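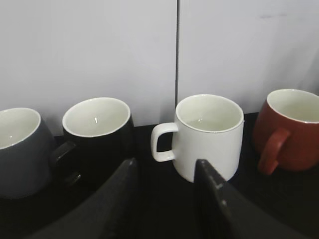
The kitchen fund closes at the end of the month and we're at 2,000 so far, so thank you, all of you, that was quick. Quote from Prellier came back lower than expected – new sink, new taps, the old cupboard taken out and the wall behind it made good. Worktop stays. Mugs can go on living in a row at the back of the counter, dark ones with the pale insides included, but please rinse your own and put it back, the dishwasher is not getting replaced this year. Seidu Tsikata has the key while the work is on. Ask him, not the office.

Dates still to be confirmed. Prellier need 5 days and want the building empty for the first two, so morning classes will move across to the Bawa room. Bring a sweater, heating in there is slow. Tea urn goes too.

Parking – same as before, back lot only, and not across the gate. The bakery truck could'nt get out twice last month.

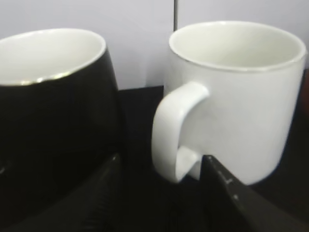

Page last changed: 06/11/2019

Hot drinks at the break are still a dollar, coffee or tea, white or black mug, no difference. Bring change if you can, the tin never has any.

Winter supper next. 17 tables this time, up from last year, and the Pultitent is booked for the yard in case we spill over. Akash Chaudhary is doing the food list. Tell him about allergies BEFORE you pay, not on the night. Soup, two mains, the apple thing. If you have a big pan with a lid that fits, he wants to borrow it – name on the bottom with tape please.

Raffle: tickets on the shelf by the door. Top prize is a weekend at Platetti, second is a ham. More prizes wanted, nothing opened, nothing out of date.

Also wanted: someone to take over the newsletter folding in May. One evening a month, maybe less. Stapler provided.

Lost and found box is full agian. Gloves mostly, one good umbrella, a child's boot (left). Anything still in it after the supper goes to the thrift store.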